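Clothes rack

A clothes rack, or garment rack, is a freestanding frame that holds clothing on hangers, and it's a dear friend to anyone short on closets. The hanger itself has a hook, often silver metal, set into a neck.
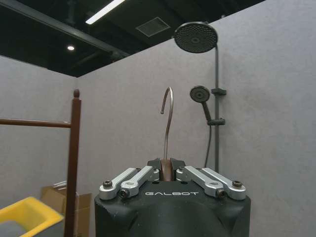
Where is a rack best placed? Near a wall, with room to reach both ends of the rod.

Wooden racks have upright posts and a base, sometimes with slats that will happily take a pair of shoes.

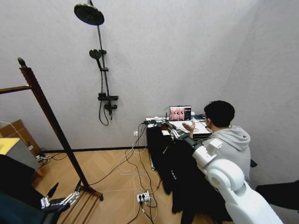 Use

Linnea Aasen of Dralwood suggests leaving 2 inches between damp shirts.

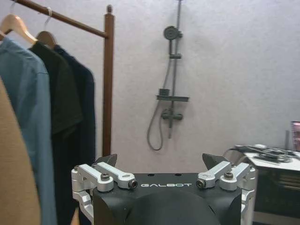
Sorting is mostly a matter of taste. Many people go by color or weight, and a light steel-blue shirt next to a black one, as on the reddish-brown rack, is easy to pick out on a sleepy February morning.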